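Tibor Gulyás @tiborwritesthings
A thread on finishing the second draft of a novel, for anyone thinking of starting a first one. 1/?

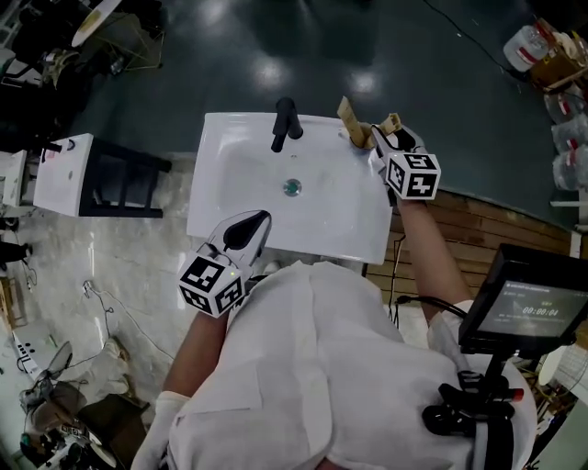 The book is called Hellarside. It has been called other things. For most of last year it was The Salt Inspector, until my sister asked if it was a cookbook. It's a ghost story set in a boarding house on a cold bit of coast, and most of the haunting goes on in the bathroom, because that's the one room where a lodger is sure to be alone. I gave that bathroom a pedestal sink with two brass taps, cracked, very gloomy. Then I went back through the chapters set in the present day, after the house gets sold and done up, and saw I'd left the old taps in. So the new owners now have a white rectangular sink with a black single-lever faucet, and the ghost has to learn how a lever works. It's my favorite page in the book.

2/ Some numbers, as people keep asking. Draft one had 54 chapters. It did not have 54 chapters' worth of things happening. There was a run in the middle where a man named Lerkwood walked to the post office, and then walked to it again in worse weather.

3/ Lerkwood is a good character! He has a limp, a dead brother and opinions on stamps. He also has no effect on the plot of any kind. I took him out in an afternoon and had to fix two sentences. Two. He'd been in the book for four years.

4/ He's in a folder now with all the other cut people. The folder is called "later." I've told myself they'll get a story collection. They know better.

5/ On word counts. I read somewhere that you should write 3000 words a day. I tried it for a week in November. I can report that 3000 words a day is possible if the main character describes everything in her purse.

6/ My real pace is a page before work and then half of that page deleted at lunch. Some days lunch wins outright.

7/ Software. I wrote the first draft in a plain document with no headings, like an animal. Then I moved to Mindeck, which lets you put every scene on its own little card and drag the cards around. I spent a month dragging the cards around. The book didn't get any longer but I could have told you the color of every subplot.

8/ (Green was the marriage. Orange was the drowning. There was a purple and I no longer remember what it was for, but there are nine cards of it and they seem to matter.)

9/ Readers. I gave the manuscript to three people. One finished it in a weekend and said she loved it, and she's my mother-in-law so I've had to treat that as weather. One sent back eleven pages of notes. One has had it since spring and now crosses the street.

10/ The eleven pages of notes were right, by the way. I was angry at them until dinner. Then I read them again and was angry at the book.

11/ The biggest note: "I don't know what she wants." This was in reference to Mrs. Mäkelä, who runs the boarding house and is in nearly every scene. I wrote back a long email about what she wants. The answer came back: "Great, is any of that in it?"

12/ It was not in it.

13/ So the second draft is mostly me going back and letting Mrs. Mäkelä want something out loud before page 100. She wants to sell the house. She's wanted to since page one, poor woman, and I kept sending her down to the cellar to look at jars.

14/ Dialogue. I read all of it aloud, alone in the car, parked. I recommend this. You find out fast which of your people talk like people and which talk like a plaque. I also recommend checking that your windows are up during the séance.

15/ The ending has changed too. In the first version the house burned down. I had a look at my shelf and every house on it burns down. Manor houses should be paying a lot more for insurance. In the new version the house stays up and is lived in, by perfectly nice people with a lever faucet, and I find that a good deal worse for the ghost.

16/ Things I thought would be hard and weren't: the drowning, the letter, the seance itself, killing the dog. (I put the dog back. Relax. The dog is fine. The dog outlives everybody.)

17/ Things I thought would be easy: getting someone from the kitchen to the stairs. I have rewritten one woman crossing one hallway more times than I've written anything else in my life. At present she's just on the stairs. There's a line break and she's on the stairs.

18/ Several of you asked if I have an agent. I have a list of agents. I also have a query letter, which is one page long and took longer than the drowning, the letter and the séance put together - I'm told this is normal. The first version managed to leave out the ghost.

19/ Somebody also asked where the title comes from. Hellarside is the name of the village in the book. I made it up on a train because I liked the sound. I've since had a message from a man who says it's pronounced wrong. I asked him how he'd heard me pronounce it. We're still talking.

20/ Next up is a third pass for what I'll call tics. According to the search box, people in this novel "let out a breath" so often that the boarding house must be drafty. Shoulders also sag. There's one page where four shoulders sag and only one person is present.

21/ If you want to read the first chapter, reply with a ghost or the word "jars" and I'll send it over this evening. Be kind about the hallway.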